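Bench notebook, February, started 7.40 in the morning with the heating not yet on

Shares 14 | Comments 3

Boot-stud torque rig, continued from the page with the tea on it.

Zohreh took a call from Shojaei last night. Their second-team fly-half is eleven weeks off a knee reconstruction and the physio wants to know whether our shorter studs let the foot turn sooner on a soft pitch. I said we would have a number by the end of the month. Zohreh has written this down and underlined it, so I suppose we will.

Set-up as before: size 10 boot on the steel last, 900 N down through the heel and forefoot, turf tray rotated underneath until something lets go. What let go first this morning was the clamp on the tray. Kamran tightened it with the long spanner and the second thing to let go was the thread. New bolt fitted, M10, from the drawer marked M8.

Run 1, standard 18 mm studs, fresh tray: peak reading far too high. Run 2, same boot, same tray turned round: still too high, and by a different amount. Run 3 abandoned when I noticed the load cell was still zeroed with my mug on the plate. Struck all three out. Whoever plots this later, please don't be tempted by run 2, it looks lovely and is rubbish.

Re-zeroed at 9.15 without mug. Started again and called the new set B.

B1 to B6, 18 mm studs. Readings settle down after B2, once the turf has been roughed up a bit. Yasaman thinks we should throw away the first two pulls on every tray, as the pitch at Jenen is never fresh either, not after the under-12s have had it. Agreed. That means more trays. The turf man charges by the tray and is cheerful about it.

B7 to B12, 15 mm studs. Lower, as hoped. The forefoot releases earlier and with less of a bang. On B11 a stud came out altogether and went under the fridge. Arash got it back with a ruler, along with two others from last season and a gumshield none of us has claimed.

Moisture: I watered trays by eye until B8 and by measuring jug after that. I know. Kamran has drawn a small picture of an eye next to my B4 in the spreadsheet.

Counter on the rig now says 559 turns since the bearing was changed. The Gretard handbook says to grease it at 2,000 and replace at 4,000, but theirs is bolted to a floor that doesn't slope. Ours is already making the noise. Yetunde says it has always made the noise. I've put a dab of grease on it anyway and feel better, whatever the bearing thinks.

Stillico rang about the loan of the pressure insoles. They want them back. I said we'd only just got them working, and they said so had they, before they lent them. Compromise: we keep the left one another fortnight. This is less silly than it sounds, the player's bad knee is the left. 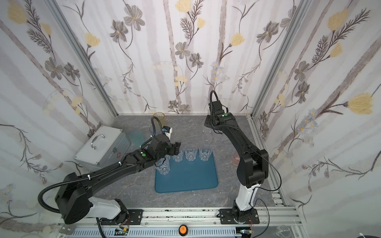 Two arms, teal mat, floral walls.

After lunch: repeated B7 to B12 with the jug. Spread is much tighter. The gap between 18 and 15 mm is still there, smaller than I had in my head, and I'd like it on a second boot before anyone tells a physio. Arash has a pair with the same soleplate and has agreed to part with them once he's been told they won't be cut up. They might be cut up.

Left to do:
- Second boot, both stud lengths, first two pulls binned
- Weigh the trays before and after watering
- Find who took the long spanner (Kamran)
- Put the M10s in a drawer that says M10
- Ask Zohreh what exactly she promised Shojaei

Rig off at 5.20. Tray 4 left soaking for tomorrow, do not move it, do not stand the bin on it again.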